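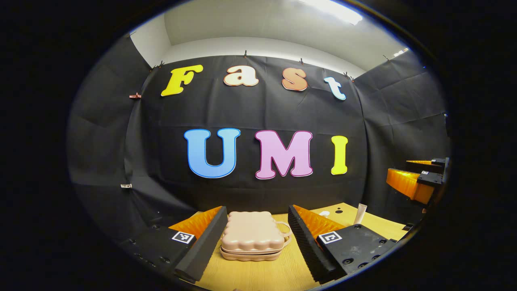

Gripper width jumping when one tag drops out – filter or fix detection?

renji_o
Posted 2 May 2026

Right, quick one before I lose the will. Two handheld grippers, fisheye on each, a square tag on each finger base. We get finger width from the distance between the two tags in the image. Works fine until one tag goes missing for a few frames, then the width snaps to whatever the fallback says and snaps back. Policy trained on it does a little twitch right before closing. Every time.

Numbers: 57 demos in the batch, 16 of them have at least one dropout longer than five frames. Black fabric backdrop, single ceiling light, pale things to pick up. Linear interp over the gaps at the moment. Code is basicaly stock apart from our own export step.

Anyone filtering this or do you just bin the demos?

tekle.n
Bin them. 16 bad ones and you still have plenty. Interpolated width is made-up data and the policy learns it.

katsaros_o
Disagree with binning. Dropouts aren't random, they cluster round the grasp. Throw those out and you've thrown out your hardest grasps. Seen this at Badico, success rate on anything with a handle fell off a cliff after a "cleanup".

What's the fallback when one tag is lost? If it's the stock one it takes the tag it can still see, measures how far it is from the centre line and doubles it. Only right if your centre line is right.

renji_o
Yes doubles it. Centre line is from calibration, one file for both grippers.

katsaros_o
One file for both?? There's your snap. Every camera sits slightly differently in its mount. Do one per gripper, open and close slowly five times, fit it again.

mdewan
Also check which frame you detect in. We were running the detector on the raw fisheye and then undistorting the corners, and the corner refinement window was way too big for tags low down near the border. Made it smaller, lost far fewer. Costs nothing to try.

And print a histogram of gap lengths before you decide anything. Short gaps, interpolate. Long gaps, look at them by eye.

tekle.n
"Look at them by eye" is how you spend a whole afternoon on 57 demos. Still say bin.

mdewan
It's 16 not 57. Twenty minutes with a scrubber.

shanthi_r
Has anyone asked about exposure yet. Auto exposure plus black cloth = camera brightens everything, white border on the tag blooms, corners go mushy. Lock exposure. We did it on the Domham rig and it sorted more than any filter did.

Wouldn't Kalman it either. Tried constant velocity, it overshoots at contact becuase the fingers stop dead. Median of five, then a monotone spline over the gap. Dull but fine.

renji_o
Exposure is on auto, yeah. Will lock it. Didn't think of the border blooming.

Tekle – I get the argument but Orestis is right that mine are all near contact. Went through the list just now and nearly every gap starts within 30 frames of closing.

tekle.n
OK that changes it a bit. Then mask the width loss on those frames and keep the pose. Don't feed it spline values and call them labels.

katsaros_o
Masking is fair. More code though, and your action chunks need the mask carried all the way through the dataloader. Check the normaliser as well, ours was happily computing stats over masked zeros for a week.

renji_o
Update. Separate calibration per gripper, left one was out by a fair bit. Smaller refinement window. Re-ran detection on the same videos, so no exposure change yet. Long dropouts down from 16 demos to six. The snap on fallback is tiny now, you have to zoom the plot to find it.

Masked width on the remaining six. Retraining tonight on the shared box, Hutex lot have it until 8.

shanthi_r
Good. Do the exposure anyway before you record more.

mdewan
Can you post the gap histogram? Curious if it's one gripper or both

renji_o
Mostly left. Will stick the plot up tomorrow with the training curves. Plan is another 40 demos with exposure locked, then I'll compare masked against spline so you two can stop arguing.

tekle.n
Same seed for both please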